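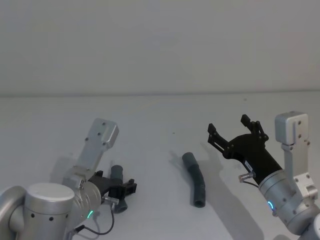 The River Puts It Back: Mingxuan Wan on Eleven Seasons of Maintenance Dredging

Mingxuan Wan has a theory that there are two kinds of people who ask about his work. The first kind wants to know if he has ever found a body. The second kind owns a boat.

"The boat people are harder," he says. "The body people go away once you say no."

Wan runs dredging operations for Rahman, the contractor that has kept the approach channel at Lollham open for the last 11 years. He spent the first four of those as a leverman on a cutter suction dredger, and the rest of them in charge of the people who do that, a promotion he describes as "a chair with worse views."

Lollham is a small port. It takes grain coasters, a sand barge, and in summer a good many sailboats whose owners believe the channel was put there by nature. It wasn't. Left alone, the river would close it in a few winters, and it makes a fair start on the job every time it rains upstream.

"People hear dredging and think of an enormous ship making an island," Wan says. "I have nothing against islands. What we do is closer to shoveling a driveway, and the snow comes from the side."

His dredger is called the Natier. She is a trailing suction hopper dredger, secondhand, built for a different river and sold when that river's port moved downstream without her. Her hopper holds 432 cubic yards, a number that tends to get a polite silence at conferences. The larger ships in the trade wouldn't notice that much spilled on deck.

Wan is loyal to her all the same. She draws so little water that she can work right up against the old timber quay, where the bigger vessels they used to charter would sit a cautious distance off and send an invoice. "We used to pay for a beautiful ship to look at the mud," he says. "Now we have an ugly one that picks it up."

The drag head was replaced two years ago and the dredge pump rebuilt last winter, which took the whole of December and most of his patience. The yard found wear on the impeller that was, in the words of the report, "consistent with age." Wan has kept the report. He says he would like something similar said about him when the day comes.

I ask what has changed most since he started, expecting to hear about software. He says gravel.

The channel used to silt up with fine stuff, soft as pudding, and the pump took it without complaint. Then a weir upstream at Testden was lowered to help the fish, and the fish were very happy, and a few seasons later the gravel that had been sitting behind it since his grandfather's day began turning up in his hopper. "Everybody was consulted," he says. "I was consulted. I said there would be gravel. It's in the minutes." He pauses to let me appreciate the minutes. "I like fish, by the way. I want that written down too."

Gravel is rough on pipe. The elbows go first, on the outside of the bend, and the crew now turns the straight sections a third of the way around on a schedule so that the bottom doesn't do all the suffering. They tried a harder lining on one stretch and it lasted well, but it was so heavy that changing it took a crane and a day, and a day of the Natier standing idle costs more than the pipe. They went back to the ordinary kind. "The brochure was right about everything except our crane," he says.

There is software as well, when pressed. The survey launch runs its lines before and after each campaign, and the new depth chart is on the bridge by the time the crew has finished breakfast. When Wan was at the levers, the chart came on paper, and it came late, and the leverman worked from it with a certain amount of imagination. These days the screen shows the drag head as a little colored shape moving over the bottom, and the operator steers it at whatever is still red.

He admits that the results are better. He also thinks that something went with the paper. "The old guys could hear it. Clay has a sound, a kind of nothing, the pump just gets sulky. Stones, you hear in your teeth. The young ones watch the screen, and they're good, they're better than I was. But I had one call me because the density meter read zero and he didn't know if he was pumping. I said, is it loud? He said yes. I said, well."

The meter had failed. It was replaced the same week, and the young man is now first mate.

Money is the part of the job he likes least and talks about longest. Maintenance dredging is paid for by people who, if it's done properly, never see any sign of it. Last season the port measured 3807 cubic yards out of the turning basin alone, and the harbor board's first question was whether some of it could have waited. Some of it could have. That is the trouble with mud, he says, it's very patient and it will let you win the argument for a year or two.

He prefers little and often. The board prefers big and seldom, on the grounds that a big campaign can be put in a press release. Their present arrangement is 20 working days in spring and a shorter visit after the fall rains, and both sides feel they were robbed, so he assumes it's fair.

Then there is the matter of where it all goes. The clean sand is pumped ashore to feed the beach south of the breakwater. The silt goes to a licensed area offshore. The gravel was a nuisance until a local contractor asked to buy it, and it now goes under roads. Wan drives over some of it on his way to work, and says it rides no better than any other road.

And the beach? The residents are pleased with it, mostly. One of them writes every spring to report that the new sand is the wrong color. It's darker for a month or so and then the sun bleaches it, and by then it's too late to write back.

As for the next ship, there is talk of one, with a hybrid drive and a hopper half as big again. Wan has seen the drawings and been asked for comments. He sent back a page and a half, most of it on the galley, which in the present design is directly over the pump room.

"They said the noise would be within limits," he says. "I asked whose. I'm still waiting on that one."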